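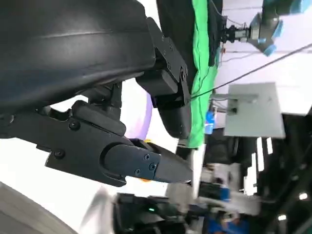 Frauke Seidel wrote in to ask why her Prarkiten gripper lets go of fabric halfway through a lift when the controller still reports it closed. The usual cause is slip at the finger joint. The encoder sits on the motor side, so it cannot see movement beyond the coupling.

Checking a gripper that reports closed but drops its load

1. Press the emergency stop, then isolate the arm at the supply. If a second arm can reach the same space, isolate that one too.

2. Support anything still held before touching the fingers. A slipping joint can open without warning.

3. Try each hex screw on the finger section with a key. Any that turns by hand pressure is suspect. Remove it, clean the thread and refit with fresh threadlock.

4. Look at how the tips meet. A step between them means one finger has shifted. Loosen, realign, tighten evenly.

5. Check that no cable is pulled tight at full wrist rotation.

6. Restore power at reduced speed. Run 100 cycles with a scrap of cloth, then 23 with the normal load.

In the Tillman cell the fault came back after around 300 cycles. The thread in the finger was stripped and the part had to be replaced.

Log the fault as "grip lost, closed reported", with the cycle count.

Last revised Jun 3, 2023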